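Landgate Handling Project: Progress Report to the Segers Fund
Reporting period ending October 16, 2018
Prepared by the Skukance project office
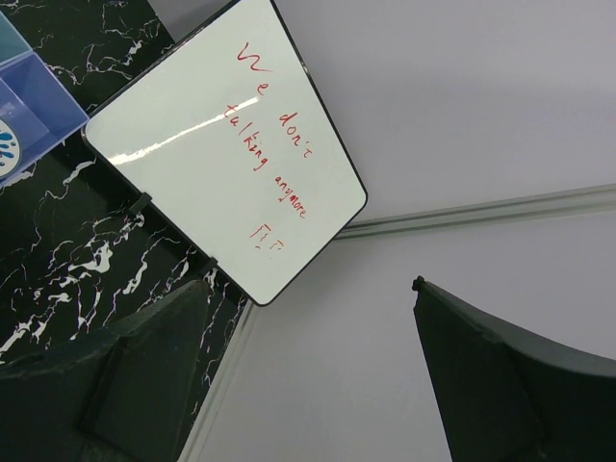
Figure 1. Whiteboard task, view from the wrist camera, gripper open.

1. Summary

The project remains on course against three of its four work packages. Work on the fourth, the handling of flat household and office items, was suspended for part of the period following a fault in the gripper control of the Dimow arm. The fault led to one uncommanded closing movement while an operator was within reach of the arm. There was no injury. The event was recorded as a safety matter under the terms of the grant, and the Fund was notified by letter at the time. The present report sets out what is known of the cause, the measures taken and the effect on the programme.

2. Work carried out

The arm is required to approach, grip and reposition everyday objects placed at varying angles on a worktop. Flat items have proved the most demanding. A small whiteboard offers little height for the fingers to close upon, and its glossy face returns a strong reflection when the overhead lighting falls across it. The black frame provides a usable edge, but against dark stone the vision software finds that edge less reliably than it does against a pale surface. Boards are therefore presented across the join between the two surfaces as well as wholly on one or the other.

The plan agreed in May called for 3000 trials with flat items. At the close of the period 456 had been completed and accepted. Trials with boxes, bottles and soft goods were finished earlier and have been reported separately.

3. The fault

During a whiteboard trial the arm halted above the worktop with its fingers open, as it is designed to do when it loses confidence in the position of an edge. The operator followed the written procedure, paused the task from the console and reached in to turn the board to a new angle. The fingers then closed without a command having been given. The operator withdrew and pressed the emergency stop, which worked as intended.

Examination of the control log showed that a close command issued before the halt had been held in a queue and had not been cleared by the pause. When the link between the wrist unit and the controller was restored after a short loss of signal, the command was carried out. The log holds 77 earlier losses of signal over the same period. None of these had coincided with a queued command, and for that reason the weakness had gone unnoticed.

Two failings are acknowledged. The pause function was treated in our procedures as sufficient protection for reaching into the work area, although it does not remove power from the gripper. In addition, the losses of signal were logged but were not reviewed on a regular basis. Both should have been identified in the original risk assessment.

4. Action taken

All work with the arm was stopped on the day of the event. Before trials resumed:

The control software was altered so that any pause, halt or loss of signal clears the queue. A new close command must be given by the operator from the console.

The written procedure was changed. Power to the gripper must be isolated at the switch before any person reaches into the work area, including for minor adjustments to an object.

The cable to the wrist unit was replaced and its route along the arm secured. The former cable showed wear at the second joint.

The signal log is now reviewed at the end of each working day and the review is signed.

All operators have been retrained on the revised procedure. The Landgate site safety office inspected the work area and agreed to a return to work at reduced speed.

5. Effect on programme and budget

The suspension has delayed the flat item work package. At the present rate the full number of trials will not be reached by the planned date, and we ask the Fund to agree an extension to that package alone. The remaining packages are not affected.

The cost of the replacement cable, the isolation switch and the additional training came to nearly £3000. This has been met from the contingency line and no further funding is requested.

6. Outstanding matters

The cause of the wear to the original cable has not been fully established. The manufacturer of the cable has been sent the damaged length and has yet to reply. Until its findings are received the arm will continue to run at reduced speed, and the replacement cable will be inspected weekly.

Difficulty with glare on glossy surfaces is a separate question and played no part in the uncommanded movement. It did contribute to the number of halts, each of which brought an operator closer to the arm. Changes to the lighting are being tested, and results will be included in the next report.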